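Ticket: Processor slides in tray when bench is touched
Opened by: Raimo Valtonen
Area: Flora bench, assembly room
Status: Open, waiting for liner

Problem as reported

The dark grey trays do not stay quiet on the ribbed metal surface. When somebody leans on the bench or closes the drawer under it, the tray moves a little and the processor moves inside the tray. In April we had two processors with a scratch on the lid, and I suspect this is the cause. The blue part has its own recess and gives no trouble.

What I tried first

I cleaned the ribs with a dry cloth and then with alcohol. No change. I turned the tray so that its long side goes across the ribs. It was better for one morning, then the same as before. I also tried a tray from the other Jetar box, in case ours was bent. It behaved the same way, so I don't think the tray is damaged.

The processor has a metal lid on a green base, and its corners are what I worry about most. It is small compared with the tray, and I would like to know which place in the tray is the right one for it.
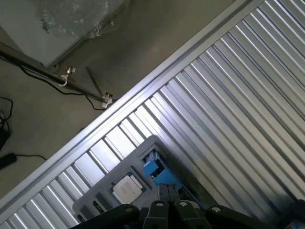
Noboru Nakajima: Please do not glue anything into the tray. We did that on the Prumance order and the glue left a film on the green side, which took a whole afternoon to remove. Put a thin antistatic liner between the tray and the metal. The ribs give the tray very little to hold on to. Ask Kalevi Rissanen for the 2 mm one, the thicker one makes the tray rock.

Raimo Valtonen: Thank you, I asked. Kalevi had one piece left, 600 mm long, and I cut it to the size of the tray. With the liner the tray stays in place when I push the bench with my hand. The processor still moves a little when I close the drawer hard - less than before, but I can hear it.

Noboru Nakajima: Then you have two faults and the liner repairs only one. Check the drawer stop.

Raimo Valtonen: Checked at 14:20. The rubber on the left stop is missing. I ordered a new one from Jääskeläinen, together with more liner. Until it comes, the drawer stays closed during assembly, and I have put tape on the handle as a reminder.

Still open: which recess is meant for the processor. Guido Ruggiero has the tray drawing and I have sent him a message.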